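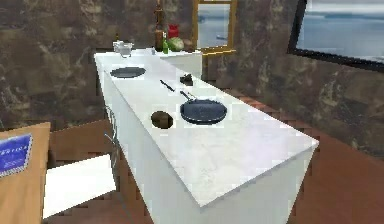
The bandstand's last night

The bandstand at Fisside has been condemned three times in my life. The first two times it got a coat of paint. In September it got a fence, and anyone who has lived under a parks department knows that a fence is a serious matter. Paint is a mood. A fence has a budget code.

I grew up two streets away and have never heard a band play in it. I have heard a man recite the shipping forecast from memory, a school choir lose an argument with the wind, and one brief, regrettable oboe. Mostly it has been a place to stand when it rains, a job it did badly, the roof being more of a suggestion on the seaward side.

All the same, when the parks department announced that the thing would come down and something called a "flexible performance canopy" would go up, the town discovered that it had loved the bandstand all along. There was a petition. It gathered 2,253 signatures, a figure that would be more impressive if the bandstand had ever drawn an audience of more than 30.

Nazmiye Keskin has heard all the jokes. She runs the parks department from an office above the old ticket hall, and she has been called a vandal in the letters page by people who then stopped her in the bakery to ask when the paddling pool would open.

"They want it kept," she says. "I ask what they want it kept for, and they say, for keeping."

Her case is simple enough. The iron columns have rusted from the inside, and two of the eight can be made to ring hollow with a knuckle. The floor was patched with whatever was going, including a section of somebody's garage door. An inspector from Avcı, the engineering firm that looks after the town's footbridges, spent a morning underneath with a torch and came out asking who had signed off the previous report. The answer was a man who retired to Portugal.

Repairing it was priced and found to be dearer than replacing it. Here the petitioners have a point, since the estimate was drawn up by Flelto, who also happen to make canopies. Keskin sighs at this – she has clearly sighed at it before – and says a second firm, Plallel, came in higher still.

"So then I was accused of asking two firms."

The public meeting was on Tue 12 March, in the swimming pool café, the library being closed for its own repairs. It smelled of chlorine and chips. Whoever put out the chairs had expected a quiet evening, and late arrivals sat along the radiator, rising now and again to cool off.

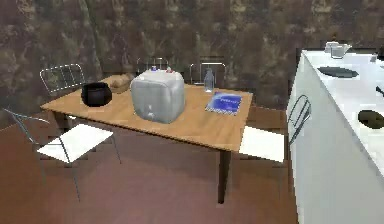
What the meeting wanted

It wanted, chiefly, to be asked sooner. A retired plumber wanted to know why the canopy had to be grey. A woman with a very old spaniel wanted to know where the dog would shelter during the works. A teenager, the only one present, said he and his friends used the bandstand most evenings and nobody had put up a petition for them. This was met with the silence of adults who had previously written in about the noise.

Then somebody asked to see the drawings, and the mood shifted. The canopy, on paper, is not bad. It has a roof that meets in the middle. It has power sockets, and steps with a ramp beside them, and benches facing the sea for the many who will come to sit with their backs to the music. There is standing room for 400, which got a laugh, and Keskin let it.

She gave ground on two things. The old weathervane, a mackerel with most of its tail, will go on the new roof. And one good column will be set upright by the rose beds, with a plaque whose wording is now the subject of a correspondence thicker than the engineering report.

I went down on the last evening before the demolition crew arrived. The fence had a gap in it at knee height, worn smooth, and the teenagers were inside with a speaker, playing something with no discernible tune. It started to rain. They all moved, without looking up, to the landward side.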